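Drendach to end curbside glass pickup in March

Households in Drendach will have to take their own glass to a drop-off point from March, after the town council voted to let its contract with the hauler Pawlak run out.

The trucks now call at 310 streets every second week. Under the new setup there will be 2 drop-off points, one behind the Etunis supermarket and the other next to the fire station on Plullon Road. Both will be open from 7 a.m. to 8 p.m. Paper, cans and cardboard will still be picked up at the curb on the usual schedule.

The council said Pawlak had asked for a higher rate to keep the glass route going, and that too much of the load was arriving broken or mixed with trash. A written survey sent out last fall drew 300 replies, and 59 percent of them were in favor of keeping the pickup, even at a higher fee.
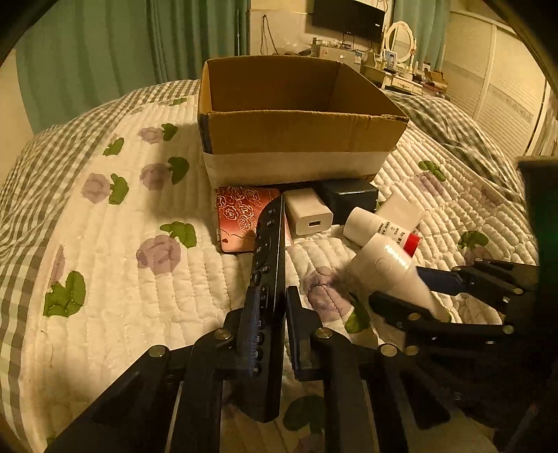 One resident of Plullon Road told the meeting that the survey should have settled the matter, and that older people on the hill could not be expected to carry jars and bottles down to the fire station. Another asked for a third site near the school. The council said it would look at that once the first two had been running through the summer.

Green glass bins can be kept or handed in at the town garage – they will not be collected from the curb. The yearly waste fee stays the same for now. A map of the drop-off points will be mailed with the next water bill, and copies will be at the library desk.

Window glass, mirrors and light bulbs are not accepted at either site and should go to the county transfer station.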